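Small claims: is a letter before claim really needed?

rcheema27
I sold a set of shelves and some other bits through a site called Flivico. The buyer, a small shop trading as Horkus, collected everything in January and still owes me £900. I have the messages where they agree the price. Can I go straight to the court form, or do I have to send a letter first?

Keskinen
Send the letter. The court expects it, and if you skip it the judge can hold that against you on costs, even if you win. Put in what is owed, what it is for and how they can pay.
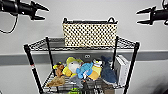 Give them a fair time to answer as well. Two weeks is usual for a simple debt. Keep a copy and get proof of posting from the counter.

illen40
I don't agree it matters that much. I claimed against a builder with only a few emails behind me and the judge never raised it. He paid before the hearing.

Keskinen
You were lucky, or your emails said enough to count as a letter. I wouldn't advise anyone to rely on that for the sake of a stamp.
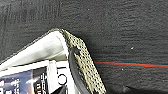

Sobia Bhutto asks whether Horkus is a limited company or one person using a trading name. The claim has to name the right party, and if it's wrong you may end up with a judgment you can't enforce.

rcheema27
Good point. The receipt only says Horkus. I'll look it up on the companies register tonight.

illen40
If it isn't there, it's probably a sole trader, so you need the owner's own name. Check who signed the messages. 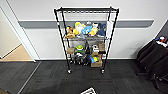
Also add the court fee to what you're claiming. You can ask for interest too, but you have to say so on the form.

rcheema27
Found it, it's a sole trader. Letter goes tomorrow, addressed to her by name.
Rafia Cheema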